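Print this page | E-mail this page

Planning for a humanoid in the domestic skills room: what to put in the budget
Speaker notes, Inmaculada Sepúlveda, Equipment Planning Office, Zusthorpe
November 6, 2023

Opening (keep short)

Thank the chair and the Kustwood delegation. Explain that the talk concerns purchase and planning only. Baltasar Manzano speaks after the break on control software, and questions on that subject should be held for him.

State the main point at once. The price of the robot is the easiest figure to obtain and the least useful one on its own. Departments that come to us with a quotation for a machine have usually left out the room, the support structure, the spares and the hours of trained staff. We now return such requests without review.

The request form

The form was revised in July and has 21 lines. Only one of them is the robot. Invite the audience to look at the copy on their seats. Lines two to six cover the building: floor area, ceiling height, load on the ceiling fixings, power sockets, and cooling. These lines must be signed by Estates before the form reaches us. A signature given by e-mail is accepted.

Point out that ceiling fixings have delayed more orders than any other item. At Skindildale the ceiling was surveyed only after the machine had been ordered, and the delivery had to be put back. Benito Escobar has agreed to answer questions on that case and has brought the survey report.

Overhead support

A full-height legged robot under development should be budgeted with an overhead tether as standard. The office does not treat this as an optional extra. The line should include the rig, the straps, the fixings, the yearly inspection and the replacement of straps at the interval set by the supplier. Applicants often enter the rig alone.

Cables are a separate line. Allow for power and data runs from above and along the floor, and for protective covers wherever staff need to cross them. (Pause here. Ask how many have a cable plan in writing.) 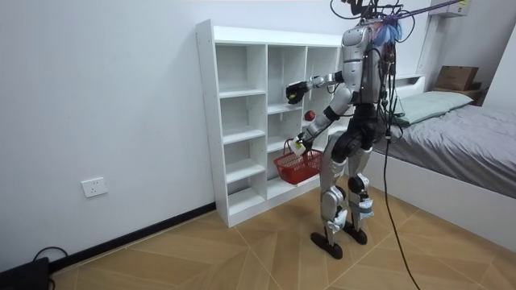 Basket task at the cubby shelf, with the robot on its overhead tether.

Furniture and task objects

The furnishing of a domestic room is cheap and should stay cheap. A white open shelf, a low bed, a plastic basket and an apple are enough to plan a good deal of useful work in fetching and putting away. Read out the figure: we allow 500 pounds per room for furniture and household objects, and we have not yet had a request to raise it.

Two conditions apply. Furniture must be bought in pairs where the item is likely to be withdrawn from sale, so that tests can be repeated on the same shelf a year later. Small objects must be listed by type on the asset sheet, but they need not carry asset labels.

Hands and grippers

Move to the cost that most surprises applicants. The hand meets the shelf edge, the basket handle and the floor, and it wears accordingly. Our advice is to order one spare gripper for each arm with the first purchase, under the same terms. A later order is commonly dearer and slower.

Adoración Iglesias has reviewed the service records for the Onsri project. Over the period she studied, the room logged 1,164 hours of supervised running. Her finding was that waiting for hand parts accounted for more lost time than all faults in the legs. The full table is in her paper and need not be read aloud.

Staff time

Every hour of running requires a trained person in the room with the stop control in reach. This must be costed at the proper grade. Applicants may not enter student time at no cost. Anselmo Sotelo will hold the next operator course, which has 10 places, and departments with an approved form have first call on them.

Lease or purchase

Present both fairly. A lease suits a department that expects to change its programme within two years and does not need to alter the machine. Purchase suits a department that intends to open the covers, fit its own sensors or change the hands. Most lease terms seen by this office forbid such work, and the cost of putting a machine back to its original state can be heavy. Ask for that clause in writing before signing.

If time is short, omit the remarks on insurance. They are printed on the back of the form.

Close

Forms for the coming round go to the Equipment Planning Office with the Estates signature attached. Late forms are held over to the next round. Hand back to the chair for questions, and ask Mr Escobar to come forward.

Print this page | E-mail this page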